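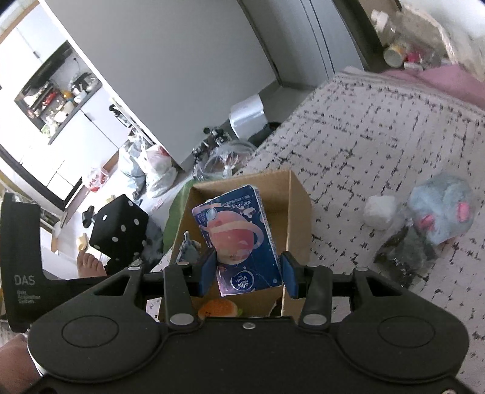

Wornberg compares two hand-held grippers for home packing tasks

Robotics firm Wornberg has finished the first round of a side-by-side trial of two hand-held grippers, and says it will keep both in use until at least May.

The trial, run from the company's Irkby office, set its current gripper against a newer one with stiffer outer arms and softer fingertip pads. Both are worked by a person's hand and carry a camera that looks down over the jaws. The recordings are later used to train robot arms to do the same jobs.

Each gripper was used for 500 recorded attempts at putting household items into a cardboard box or taking them out again. Tissue packs, soft toys and other light goods made up most of the list. They were picked because they change shape when squeezed, and because shiny wrapping tends to slip.

"A tin is easy for either of them," said Kadri Laur, who led the trial. "A pack of tissues is harder. If you grip it low it tips over, and if you grip it hard you crush the middle and the wrapper slides."

The newer gripper dropped fewer packs, according to Laur, mostly on lifts where only part of one pad met the side of the item. The older one was quicker to open and close, and the people using it said their hands were less tired by the end of a session. It was also easier to get into the corners of a box.

The work was done in ordinary homes, with beds, kitchens and toys left where they were. Wornberg had carried out its earlier tests on a bench, and Benedetta Longo, who looks after the recordings, said the change showed up problems the bench had hidden.

"The wrist angles are completely different when the box is low down and you're leaning over it," Longo said. "We had to throw out a fair number of early recordings where the item was hidden behind the fingers the whole way."

Cameras were compared as well. Tülin Uysal tried a wide lens and a narrower one on both grippers. The wide lens kept the fingertips and the box in view for longer, but small items further away lost detail. Uysal has recommended the wide lens for packing work and wants another look at the narrow one for sorting.

There were a few mechanical faults. A pivot on one of the older grippers worked loose and was replaced, and 2 sets of pads had to be glued again after the edges lifted – a job that now goes on the weekly check.

The next round will cover 1,000 attempts on each gripper, with 200 of those set aside for items in clear plastic bags, which gave both of them trouble. Wornberg also plans to run the recordings through its Osov arm controller to see whether the arm copies one gripper's movements more reliably than the other's.

Laur said no decision had been made on which gripper to build in larger numbers. A version with the newer pads fitted to the older arms is being put together at Irkby and should join the trial partway through the second round.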